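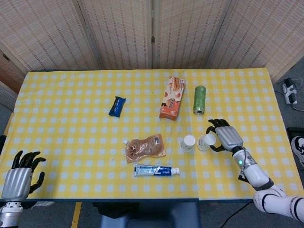
Week 4: Tariffs, quotas and who pays for them

Course tutor: Jolien Kramer
Read before Monday's seminar. Bring a calculator and your notes from Week 3 on comparative advantage.

1. What this week covers

Last week we looked at why countries trade at all. This week we look at what happens when a government decides to make imports dearer or scarcer. We deal with two tools, the tariff and the quota, and then with the rules that limit how governments can use them. Subsidies and anti-dumping duties come in Week 5, so please hold questions on those until then.

2. The tariff

A tariff is a tax on an imported good. It is collected at the border by the customs authority and paid, in the first instance, by the importer. Students often write that "the exporting country pays the tariff". This is a mistake in the legal sense. In the economic sense it may be partly true, and we return to it in section 4.

There are two common forms.

Ad valorem: a percentage of the customs value of the goods.
Specific: a fixed sum per unit, per kilo or per litre.

Some goods carry both, and this is called a compound tariff. Specific tariffs are found mostly on farm products. They weigh more heavily on cheap goods than on expensive ones. A charge of 2 per kilo matters a great deal on cheese that sells for 11 per kilo and much less on cheese that sells for three times as much.

3. Worked case: Bumstead

Bumstead imports garden tools and sells them to hardware shops. One set costs 100 at the border. There is a home producer, Ruotsalainen, which makes a similar set and sells it for 111.

Without a tariff, Bumstead's set is cheaper by 11. Assume the two are of equal quality and that shops buy on price alone. Ruotsalainen then sells nothing unless it can cut its costs.

Now the government brings in an ad valorem tariff of 20 per cent. The set costs Bumstead 120 after duty, and Ruotsalainen is cheaper by 9. It can hold its price at 111, or it can raise it to anything below 120 and still make the sale. In practice we expect home prices to drift upwards towards the duty-paid price. The shop pays more whichever supplier it chooses.

Write out the four effects in your notes:

Consumers pay more and buy less.
Home producers sell more at a higher price.
The government collects revenue on whatever is still imported.
Part of what consumers lose goes to no one. This is the deadweight loss.

Be ready to mark each of these on a supply and demand diagram. In last year's exam many answers named the deadweight loss correctly and then shaded the wrong triangles. There are two of them, one on the production side and one on the consumption side. The rectangle between them is the revenue.

4. Who bears the cost

The case above assumes a small country, meaning one that buys too little to affect the world price. If the importing country is large, its tariff lowers world demand for the good, and foreign sellers may cut their prices to keep the business. Part of the burden then falls abroad. This is the terms of trade argument for tariffs.

Two cautions. First, the argument ignores retaliation. If the other country answers with a tariff of its own, both may end up worse off than before. Second, it depends on how easily the exporter can sell elsewhere. A firm with many other customers has little reason to lower its price.

5. The quota

A quota limits the quantity that may be imported. Suppose our government drops the tariff and allows only a fixed number of tool sets a year. Supply falls and the price rises. For any tariff there is a quota that gives the same price and the same level of imports, as long as the home market is competitive.

The difference lies in the money. Under a tariff the rectangle goes to the government. Under a quota it goes to whoever holds the import licences, and is called quota rent. If licences are auctioned, the government gets most of it back. If they are given free to existing importers, firms like Bumstead keep it. If they are handed to the exporting country to share out, it goes abroad.

A tariff rate quota mixes the two. A set amount comes in at a low rate and anything beyond that at a higher rate.

6. The rules

Members of the World Trade Organization agree upper limits on their tariffs, known as bound rates. The rate charged on the day is the applied rate, and it may be lower. The gap between them is sometimes called "water in the tariff".

Under the most favoured nation principle, a member should normally give the same treatment to all other members. The main exceptions are free trade areas, customs unions and preferences for developing countries. Quotas are generally prohibited, with exceptions you will find in the reading list for this week.

7. Seminar tasks

a) Emport exports bicycle lamps at 20 each to a small country that charges an ad valorem tariff of 11 per cent. Work out the duty-paid price. Then work out the specific tariff that would give the same result.

b) Grirosar holds free import licences for coffee machines. Explain in one paragraph why it might oppose replacing the quota with a tariff.

c) Redraw the Bumstead case for a large country. Label the part of the revenue paid by foreign sellers.

Hand in (a) and (b) on paper at the start of the seminar. We will do (c) together on the board.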